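About Rerkness

We write the rules that home robots are taught by. That sounds dry, and we promise it isn't! Rerkness began with a small group of people who loved robots, loved kitchens, and kept arguing over what a tidy, safe piece of work with both should look like. The arguments became notes, the notes became a handbook, and the handbook is now in its seventh edition.

What we do

Our main job is the Trallen Code, a plain set of good practice for anyone who runs robots in rooms built for people. It covers how fast an arm may move near a cupboard door, where cables may lie, who stands by while the machine is working, and when a session has to stop. It has 698 clauses (yes, we know, and we're trimming them) and every one has been tried in a real room before it went in.

We also check recorded work. Since January our reviewers have gone through 3,343 sessions sent in by partners such as Miah and Soruseo, and marked each one against the Code. A pass is lovely. A fail with good notes is often more useful to us, and it's where most of our new clauses come from.

How we work

Everyone here spends time on the floor. If you write a clause about fridge drawers, you go and stand next to a robot while it reaches into one, and you find out quickly whether your wording holds up. We ask for the same few things every time:

Open the drawer fully before a hand goes in.
Keep fingers spread until the item has been chosen.
Keep one person within reach of the stop button, in closed shoes.
Write down what happened before you reset the room.

Clause 5 on cables is still the one we get the most letters about. Keep them coming, we read them all and we do change things!

Working with us

We're glad to hear from schools, care homes, workshops and anyone else thinking of bringing a robot into a shared space. You don't need to know the Code first. Tell us about your room and what you'd like done in it, and we'll send the parts that matter, with a blank session sheet to try out.

Page last updated September 2023
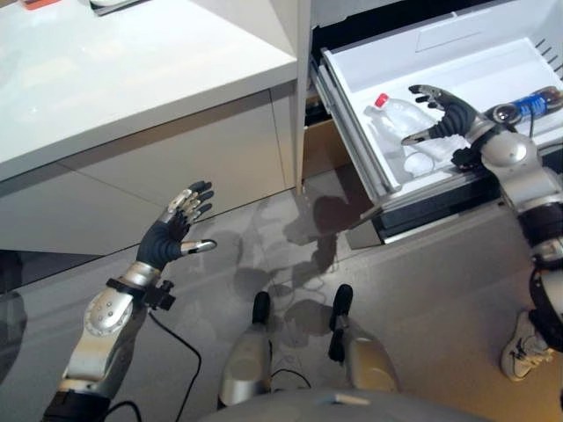

Printed copies of the Code are free to schools, and we're happy to post them in bundles if a whole class wants to read along. Just ask for the large-print edition if you'd find it easier on the eyes.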